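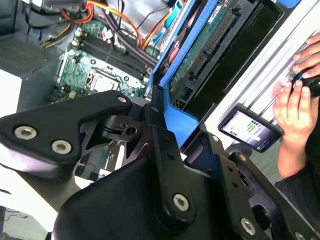 Robot kept hold after stop was pressed, Rendport firm confirms

November 11, 2020

Work on one of the two robot cells at the Clallholm computer refurbishing workshop in Rendport was halted last week after an arm failed to let go of a part when its stop button was pressed. No one was hurt. One desktop case damaged, one hard drive written off, and a set of gripper fingers sent back to the supplier.

Clallholm confirmed the fault this morning after it was mentioned on a local traders' page. Short statement, mostly about the repair. The firm says the cell stayed off for 72 hours and went back to light duties over the weekend, with new limits on how hard and how far the arm is allowed to pull. The other cell was checked and kept going.

The arm, known in the workshop as Flamby, strips usable parts out of old desktop machines before the cases go for metal. Memory, drives, cables where they can be got at. It was put in by the automation supplier Canpolat in June and until now had been running without much trouble, apart from a few dropped memory modules in the first weeks.

What happened, as far as the firm will say. Flamby had taken hold of a hard drive carrier and started to draw it out of the case. The carrier stuck part way. The arm should have sensed the extra load, stopped and opened its fingers. It carried on pulling and the whole case began to slide across the bench. A member of staff pressed the stop. The arm halted at once, which it is meant to do, but the gripper stayed shut with the carrier still in it and the case half over the bench edge.

Staff held the case and waited for power to the gripper to be cut at the wall. That took longer than it should of, the firm admits, as the isolator was behind a parts trolley. The trolley has been moved.

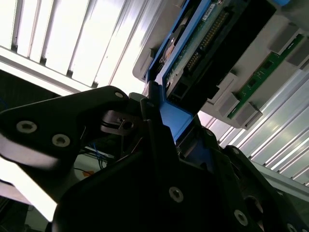

Canpolat's engineers put the fault down to two things happening together. The first was a load setting left too high after a routine update, so a stuck part looked to the arm like a normal one. The second is in how the gripper takes hold. On the cases with blue drive carriers it goes for a plastic tab, pinching it between the left finger and the main body, and if the tab flexes the fingers close further to keep their hold. So the harder the carrier resisted the tighter the grip got, and by the time the stop was pressed the tab was bent and wedged. Opening the fingers a little would not have freed it.

The gripper staying shut is not a fault in itself, Canpolat says. Many grippers are set to hold when power to the arm is stopped, so that a part isn't dropped on a hand or a foot. Clallholm's staff had been told this during training but several said afterwards they had expected it to open. New wording has gone up by the button.

The firm has also gone back through the cell's log. It shows 12 pulls over the previous fortnight where the load went above the level the arm ought to have given up at. All of them came out in the end and nobody noticed. Eleven were on the same make of carrier. That log will now be read at the end of each shift, where before it was only looked at if something broke.

Changes made so far, according to the statement: load limit brought back down and locked, so an update can't alter it. Cases now clamped to the bench before any drive is pulled. A shorter pull, with a pause, and if the part has not moved the arm lets go and flags it for a person to do by hand. A release switch for the gripper, separate from the stop, fitted at the front of the cell. Hands out of the case untill the arm is parked, which was always the rule but had slipped, the firm says, mainly when people were steadying a case that wanted to move.

That last one is the part the local safety adviser brought in by the firm was most bothered about. The visit lasted a morning. The adviser's note, seen by this site, says the arm moves slowly enough that a knock would be unlikely to do serious harm, but that a trapped finger is another matter, especially between a gripper and the sharp inner edge of a steel case. It asks for the clamps to be used on every job, including quick ones, and for a second visit before drive work goes back to full speed.

Clallholm has 16 people in the workshop and takes in old machines from offices and schools across the Rendport area. There is a small backlog. Anyone waiting on a collection receipt or a wiping certificate should have it by the end of next week. No customer data was at risk, the firm adds, and the drive that was written off has been shredded in the usual way.

For now Flamby is on memory modules and test boards only. Drives are being taken out by hand, slower, two people at the main bench.

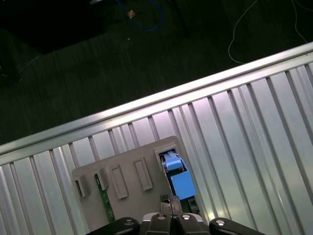
Will the arm go back to pulling drives?

Clallholm says it will, once the replacement fingers are fitted and a full week of trial pulls has gone through with no load warnings. The new fingers have a softer pad and a wider opening, and Canpolat is supplying them free of charge. If warnings do come up on the blue carriers, those will stay a hand job for good and the arm will only be given the other types.

Canpolat says it has written to its other customers with the same gripper asking them to check the load setting after the last update. It would not say how many. One other site had the wrong value and has corrected it, no incident there.

The supplier has also been asked to look at whether the arm could back off slightly on its own after a stop, just enough to take the strain off a stuck part. Its answer was cautious. Moving at all after someone has hit a stop is a poor idea in most cases, it says, and the separate release switch is the better way. The adviser agreed.

The workshop is open as normal. Drop-offs at the side entrance, not the front, while the trolleys are being shifted about. More when the second visit has taken place.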